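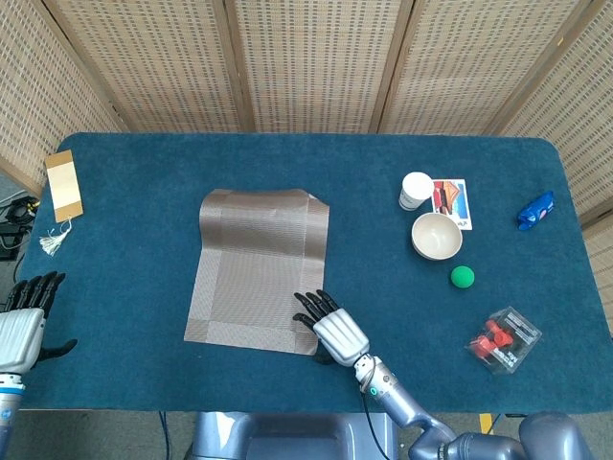

Do your placemats slide around when the kids sit down, one customer in Rirnholm asked us in June, and do the corners ever stop curling? Fair questions! They got us going on the thing we're announcing today, so I'm going to answer them right here in our press release.

2020-10-17 - Skisine is bringing out a new line of woven placemats called Zestar, and I couldn't be happier about it. I've been setting tables with these mats at home and in our little showroom for months now, and I still like pulling one out (I own far too many, I know).

Zestar mats are rectangular, with a woven middle and a border that goes all the way around. There are 4 colors to start with, and my own favorite is the grayish taupe with a bit of a metallic look, which goes with pretty much every plate I own. The first run is 400 mats. They go on sale at our Rirnholm store and at Haddad, the kitchen and table shop that has carried our napkins from the very beginning.

Now, about those corners. A woven mat that has been rolled up for shipping wants to stay a little bit rolled, and ours are no different. Lay it face down on a flat table, put a couple of heavy books on top and leave it overnight. If one edge still waves at you in the morning, bend it gently the other way with your hand and give it a second night. Please don't iron it! I tried that on an early sample and I don't want to talk about it.

As for sliding, the mats stay put nicely on a tablecloth or any surface with some grip. On bare, polished wood they can move, so we're selling a thin liner you can cut to size with kitchen scissors.

Cleaning is easy. Shake off the crumbs, wipe with a damp cloth, and let the mat dry flat before you stack it with the others. Spilled coffee comes off best if you get to it right away - red sauce too.

We're also holding a table setting afternoon at the Rirnholm store for 30 guests. Bring your own plates and we'll try them on all the colors together, with coffee and cake while we do it. It's free, but please sign up at the counter by the 31st so we know how much cake to bake. Stores that would like to carry Zestar can ask for samples at the same counter.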